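Tuesday, June 24, 2025

Bench notes, mostly the Trirkholm clock radio again

So the Trirkholm is back on my bench, the one shaped like a lighthouse with the lamp that blinks when the alarm goes off. I love this silly thing. Erhan wanted to bin it and I said no way, give me one afternoon. It has now had three.

Symptom was a loud hum at any volume, radio or alarm, didn't matter. I figured dried-out filter caps and swapped both. The hum dropped a lot but there's still a buzz, and it gets worse when the lamp is on. Touching the lamp wire changes the pitch (fun for a minute, then less fun). That wire runs right alongside the volume pot the whole way up the tower, so I pulled it over to the other side and taped it down. Much better! You can still hear it at night-stand distance if you go looking for it, but I don't think Natsumi will, and it's her radio.

Speaker: the old one had a tear near the edge. Put in an 8 ohm one from the drawer. It's a hair too wide for the plastic ring so I filed the ring. Marcus, if you're missing the half-round file, it's on my side, sorry.

Tuner drifts for the first few minutes and then settles. Left it alone. I spent all of last November chasing drift on the Odby and got nowhere, and I'm not doing that again for a lighthouse.

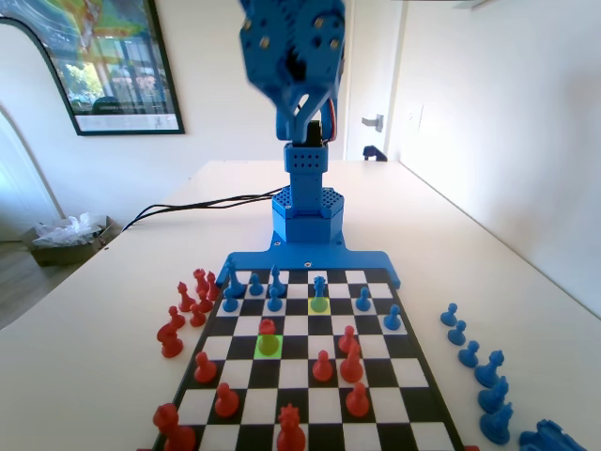 The blink circuit is the part I like best. Two transistors and a couple of caps, and it was running way too fast, more like a panic than a lighthouse. Put a bigger cap in and now it does a nice lazy sweep. Ran the alarm for 60 minutes straight with the back off and nothing got warm except my patience.

Still to do: glue the little railing back on, find a knob that matches, clean the dial window (no alcohol, it fogs that plastic, ask Desmond how he knows). Battery door is still missing. Tavion might have one off the parts unit, need to text him.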